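Chapter 6
Bins, Cables and Floors: The Daily Round of a Shared Office

Before you read this chapter, do something for me. Look down. If you're in a workplace of any kind, look at the floor within arm's reach of your seat and then find the nearest bin. When was it last emptied? What's under it? If you lifted it up, would there be a ring?

I started cleaning offices when I was 21, on an evening round that began at six and finished whenever it finished, and I'd love to tell you I was good at it. I wasn't! I was fast, and I thought fast was the same thing. I whipped round with a sack, I tipped, I moved on, and it took me most of a winter to notice that the bins I'd "done" still had pencil shavings in the bottom and a sticky patch where somebody's yoghurt had leaked through the liner. My first supervisor at Drudus made me go back and do a whole floor again. I sulked the entire way round, and I've checked the bottom of every bin since.

In the last chapter we dealt with kitchens, where everything is about food and water and what happens when the two are left together over a bank holiday. Offices are drier and, on the face of it, easier. The mess is mostly paper, dust, crumbs and hair. What makes them tricky is the stuff you have to work around: chairs on wheels, desks nobody wants touched, wires, chargers, bags, shoes kept under desks for the walk home. You spend far more time moving about among other people's things than you do wiping.

What you'll learn in this chapter

How to plan a round so that you aren't doubling back
How to empty and clean the different sorts of bin
What to do about cables on the floor
How to sweep and mop hard floors among furniture
When to leave something alone and write a note

Words to look out for: liner, open-weave, dry pass, damp pass, edge line, trailing lead. They're all explained as we go along, and there's a list at the back of the book as well.

6.1 Starting with the bin

I always start with the bins, and I teach it that way too. You'll meet people who start with the desks, on the grounds that dust falls down and so you should work from the top. They've got a point (and we'll come back to it when we reach shelves in 6.4), but a bin round takes you past every seat in the room before you've got a cloth in your hand. By the time you've finished it you know where the spills are, which chairs are in the way and whether somebody has had a birthday and there's icing trodden into the meeting area. It's your look round as much as it's a job.

Most small offices use one of two sorts of wastebasket. The first is solid, usually plastic, sometimes metal, and it holds whatever you put in it, including liquid. The second is mesh. Mesh bins are light, they look smart next to a desk, and they're the ones that catch out new starters. Without a liner, fine bits go straight through the sides and settle on the floor in a little grey skirt. Dust also sits in the holes themselves, and you won't see it from above. You've got to turn the thing over.
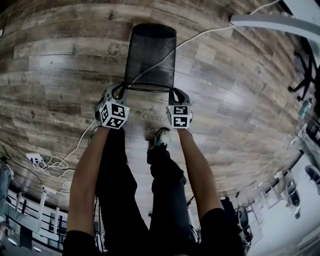

Figure 6.1 A black mesh wastebasket held upside down over a wood-look floor, with its base uppermost.

Turning a bin over sounds too simple to need a page in a textbook, but watch a few people do it and you'll see how many ways there are of getting it wrong. The commonest is the one-handed flip, where you grab one side of the rim and swing. The far side comes round faster than you expected and you get a lapful of staples. Hold the rim at two opposite points and the bin stays level between your hands, and you decide when it goes over and how far.

My own order goes like this, and you're welcome to change it once you've tried it for a week.

Take the liner out first, if there is one, and tie it. Carry the bin to your sack, with the sack open and standing up by itself if it'll stand. Tip slowly. Give the base two firm taps with the flat of your hand, then turn the bin a quarter and tap again. Look inside. Look at the outside of the base too, where chewing gum likes to live. Wipe the rim, which is the part people actually touch, and put a fresh liner in with the edge folded down over the outside.

For mesh, add a stroke round the sides with a soft dry brush before you wipe. If you go in with a wet cloth straight away, the dust turns to paste in the holes and you'll be there picking at it with a cotton bud. (I have done this. I was there until the security lights went off.)

Please don't push your hand down into a bin to squash the contents, ever, even if it's only paper. People throw away broken glass, drawing pins and blades wrapped in one thin tissue. Tip it out and let gravity do the work.

6.2 Wires, leads and other things that trail

You can't talk about office floors without talking about cables. Look at Figure 6.1 again, this time away from the bin, and you'll find white cables in a tangle by a small power strip, and another running up towards the edge of a desk or counter. Most of the offices I've worked in had a corner like that.

A trailing lead is any cable that lies where feet, wheels or a mop might reach it. As a cleaner you have two questions to ask about one. Can I clean round it without moving it? And if I can't, am I allowed to move it? The answer to the second one is very often no, and you should know before your shift starts. At Josness, where I did a long stretch of daytime cover, we could lift a cable to sweep beneath it but we were never to unplug anything. I thought that was fussy until I heard about the freezer of samples at another site. Leave plugs alone.

What you can do is sweep towards yourself along the line of the cable, with short strokes, so the dust comes away and doesn't get bundled further into the loops. Use a dry tool near a power strip. No spray, no damp mop, and don't rest your bucket anywhere near it. If the tangle's so bad that you can't get a brush in, write it down on the site sheet and say exactly where it is. "Cables messy" helps no one. "Cables looped on floor by the power strip, left of the railing, couldn't sweep" gets somebody to come and clip them up.

6.3 Hard floors among furniture

Wood-look floors are everywhere now, and I'm fond of them, mostly because they don't hold on to crumbs the way carpet tiles do. They do have one bad habit. The pattern hides dirt. On a floor printed or stained with knots and grain, a dried coffee splash can pass for a knot, and you'll walk over it for weeks. Get the light behind the mark, crouch down and run a finger across. If you can feel it, it's dirt.

Do a dry pass first and a damp pass second. The dry pass is your broom or flat dust mop, and it's there to pick up grit. Grit under a wet mop scratches. Then your damp pass, and I do mean damp: wring the mop until it stops dripping, and follow the direction of the planks so any streaks lie along the lines.

Chairs are the real nuisance. Swivel chairs have splayed bases that collect hair and fluff around the feet, and every one of them stands exactly where you want your mop to go. I move them in a batch, all to one side, clean the clear half, then bring them back across and clean the other. Moving each chair out and back in turn feels tidier but it's slower. I timed both ways in a training room at Prulolbridge and the batch way won easily, even allowing for a stop to pull a hairband off a castor.

Last comes the edge line, the strip where the floor meets a wall, a step or the foot of a railing. If there are upright posts, a flat mop slides past them and leaves a small crescent of dust behind each one. You need a hand brush for those. Do them once a week and they'll take you no time. Leave them a month and you'll want a kneeling pad.

Try it yourself

Pick a room you know well and walk it with a pencil and a sheet of paper before you clean anything. Draw the walls, the doors and the big furniture. Mark each bin with a cross, each trailing lead with a wavy line, and your water point with a W. Now draw your route in one line without lifting the pencil. Where did you have to cross over yourself? Could you move your sack, or begin at a different door?

Keep the sketch. You'll need it in 6.5, when we put times against each part of the round, and it'll save you drawing another.

From the site book

The Pawlak building had 241 desks spread over six floors, and when I took it on, each desk had its own bin. Every evening we emptied the lot, and a good many held one tissue or an apple core. We asked if the desk bins could be swapped for shared ones at the end of each row. There was a bit of grumbling in May, when it started, chiefly from people who didn't care to get up. By the summer the bin round was short enough that we had time for the edge lines and the chair bases, and the complaints we used to get about dusty corners dried up.

Talk about it in your group: would the same change suit your own workplace? Who might find a shared bin hard to reach, and what would you do for them?

6.4 Desks and shelves

Now for the argument about working from the top down. Suppose you've emptied your bins and you're standing at the first desk with a dry cloth. There's a shelf above it, and on the shelf there's dust. Wipe the shelf before the desk, and leave the floor until both are done. The bins can still go first, provided you've put them back with their liners in and you're careful not to brush your dust into them and call it finished.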